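Weiße Platte auf Holztisch: Verrutschen verhindern und Fugen glätten

Kategorie: Möbel und Arbeitsflächen
Schlagwörter: Tischauflage, Fugen, Antirutsch, Kabelführung

kantenmass

Ich habe auf einem Tisch mit heller Holzplatte eine große weiße Auflage liegen. Sie bedeckt fast den ganzen Tisch, nur hinten bleibt ein Streifen Holz frei, weil die hinteren Ecken des Tisches gerundet sind und ich die Auflage nicht passend zuschneiden wollte. Der Streifen ist in der Mitte 61 mm tief.

Die Auflage ist in Felder unterteilt, Rastermaß laut Rechnung 400 x 400 mm. Die Fugen dazwischen sind schwach zu sehen. Gekauft habe ich sie gebraucht aus einer Büroauflösung, zum Material steht auf der Rechnung nur »Auflage weiß, Windinex«. Einen Hersteller dieses Namens finde ich nicht mehr, vermutlich war das der Händler.

Der Tisch wird für Handarbeit mit kleinen Teilen genutzt, man schiebt also viel über die Fläche. Dabei gibt es drei Probleme.

Die Auflage wandert. Nach einem Nachmittag ist der Holzstreifen links merklich schmaler als rechts. Verschrauben kommt nicht in Frage, der Tisch soll später wieder ohne Auflage benutzt werden.

Papier bleibt an den Fugen hängen. Wenn ich ein Blatt quer über die Fläche schiebe, fängt sich die Kante an einer Stelle vorne links. Mit dem Fingernagel ist dort ein kleiner Absatz zu spüren, an den anderen Fugen nicht.

Leitungen, die über die vordere Kante oder seitlich vom Tisch laufen, ziehen Teile mit. Sie liegen teils auf der Fläche und teils auf dem Boden, die Steckdosenleiste liegt rechts neben dem Tisch.

Womit fixiert man so etwas rückstandsfrei? Und kann man den Absatz schleifen, ohne dass die Oberfläche nachher glänzende oder graue Flecken hat? 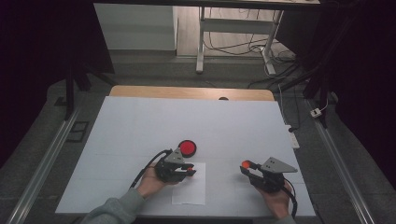 Bisher probiert: doppelseitiges Teppichband (hielt, hat beim Ablösen aber Kleber auf dem Holz hinterlassen, Entfernung mit Orangenreiniger, mühsam) und eine Gittermatte, wie man sie unter Teppiche legt. Mit der Gittermatte wandert nichts mehr, dafür federt die Auflage beim Aufstützen und die Fugen treten deutlicher hervor. Die Matte habe ich deshalb wieder entfernt. Der Tisch steht waagerecht, das habe ich mit der Wasserwaage in beiden Richtungen geprüft.

zargenmass_2

Die Gittermatte ist als Material nicht falsch, nur als Vollfläche ungeeignet. Sie ist geschäumt und gibt unter Punktlast nach. Bei einer gefügten Auflage arbeitet dann jede Fuge einzeln.

Besser sind einzelne Streifen aus Vollgummi oder Silikon, höchstens 1 mm stark und nicht geschäumt. Ich verwende die Streifen von Flokar, andere Fabrikate gehen genauso. Anordnung:

Je einen Streifen parallel zu jeder Außenkante, mit zwei Fingerbreit Abstand nach innen. Dazu unter jede Fuge einen Streifen, mittig, damit beide angrenzenden Felder auf demselben Stück aufliegen. Alle Streifen müssen gleich dick sein. Wer Reste aus verschiedenen Packungen mischt, baut sich den Absatz selbst ein.

Vorher Tisch und Unterseite der Auflage entfetten. Isopropanol auf den Lappen geben, nicht auf das Holz, und bei geölter Oberfläche zuerst an der Unterseite des Tisches testen. Auf geöltem Holz außerdem prüfen, ob der Gummi abfärbt. Weichmacher wandern in Öl und Lack ein und hinterlassen nach einigen Monaten Streifen. Silikon ist da unkritischer.

Zum Absatz: Vor dem Schleifen die Auflage abnehmen und umdrehen. In den meisten Fällen, die ich gesehen habe, lag ein Krümel oder ein Kleberest darunter. Du hattest Teppichband drauf, also würde ich genau dort suchen. Ein Kleberest von ein paar Zehntel Millimetern reicht, damit sich ein Blatt Papier fängt.

Ist die Unterseite sauber und der Absatz noch da, mit dem Haarlineal prüfen, welches Feld höher steht. Ohne diese Messung nicht schleifen.

mdf-rest

einfach mit heißkleber an den ecken, hält bei mir seit jahren. geht mit dem spachtel wieder ab

zargenmass_2

Auf lackiertem Holz geht Heißkleber meist ab, auf offenporigem oder geöltem reißt er Fasern mit. Bei einem Tisch, der später ohne Auflage stehen soll, würde ich es lassen.

falzbein

Ergänzung zum Schleifen und zu den Leitungen.

Schleifen geht nur, wenn das Material durchgefärbt ist. Das lässt sich an der Schnittkante erkennen: Ist sie im Kern genauso weiß wie oben, kann man vorsichtig abtragen. Bei beschichtetem Material ist die Deckschicht sehr dünn und man ist nach wenigen Zügen durch. Dann bleibt nur Unterfüttern des tieferen Feldes mit Papierstreifen von unten. Das ist auch bei durchgefärbtem Material oft die schnellere Lösung und vor allem umkehrbar.

Wenn geschliffen wird: Klotz mit fester Sohle, Körnung 400, nass, nur längs zur Fuge. Nicht mit 200 anfangen, die Riefen bekommt man auf einer matten weißen Fläche nicht mehr unsichtbar. Eine etwas andere Mattierung bleibt im Streiflicht in jedem Fall stehen. Wen das stört, der muss die ganze Fläche gleichmäßig mattieren, also auch die Bereiche, die plan sind.

Die Fugen selbst würde ich nicht füllen. Acryl nimmt Schmutz an und wird grau, Silikon steht über und bremst das Papier stärker als vorher. Schwach sichtbare Fugen ohne Absatz stören die Benutzung nicht.

Leitungen: Entscheidend ist, dass die Zugkraft an der Tischkante abgefangen wird und nicht an dem Gerät, das man in der Hand hat. Dafür genügt eine Klemme pro Leitung an der Unterseite der Tischplatte, kurz hinter der Kante. Zwischen Klemme und Gerät so viel Länge lassen, dass eine lockere Schlaufe bleibt, auch bei ausgestrecktem Arm. Zu kurze Schlaufen wischen über die Platte und nehmen alles Leichte mit. Ich habe Klemmen der Serie Clokero Yan, geklebt, mit aufklappbarem Bügel. Geschraubte halten länger, brauchen aber Löcher.

Die Steckdosenleiste würde ich vom Boden nehmen und unter die Tischplatte hängen, sofern genug Beinfreiheit bleibt. Die Zuleitung dann an einem Tischbein herunterführen.

kantenmass

Rückmeldung: Unter der Auflage lag vorne links tatsächlich ein Rest vom Teppichband, direkt an der Fuge. Nach dem Entfernen ist der Absatz mit dem Fingernagel nicht mehr zu spüren. Geschliffen habe ich nichts.

Silikonstreifen sind bestellt – 1 mm, alle aus einer Rolle. Der Tisch ist lackiert, nicht geölt, die Probe mit Isopropanol an der Unterseite war unauffällig. Die Klemmen folgen, wenn die Auflage fest liegt.

Offen ist noch, ob ich die Streifen an der hinteren Kante bis in die Rundungen führen muss oder ob sie dort enden können, wo die Auflage endet.

zargenmass_2

Sie können vorher enden. Hinter der Auflage hat ein Streifen keine Funktion und sammelt Staub.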